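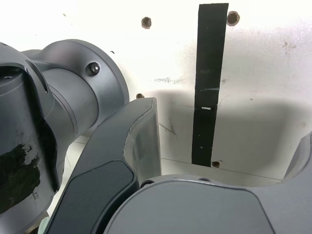 Rear tire temps climbing after a few laps, sprint kart

Running a Roris chassis at Brendumholm. Rear pressures are fine for the first 3 laps, then the rear goes loose on corner exit. Front end feels normal. Engine is limited to 700 rpm under the class maximum, so I don't think it's wheelspin. Axle is the medium one that came with the kart. What should I change first?
Efa Harries
2 comments

Answer 1
Drop the cold pressure at the rear, one step per session, and write down the hot reading as soon as you come in. If the hot number is still high, go narrower on the rear track. Change one thing at a time — otherwise the readings tell you nothing.
Hywel Watkins
Shares: 3

Answer 2
Softer axle. Worked on mine.

Answer 3
Depends on the rubber on the track. Brendumholm grips up a lot by the afternoon and a kart that was fine in the morning will start to hop or slide. Check the seat struts too. I had one extra strut on the engine side of my Gittins and the rear overheated until I took it off. What hubs are you on? Long hubs stiffen the rear — try the short ones before you buy an axle.
Posted 2020-02-15
Shares: 2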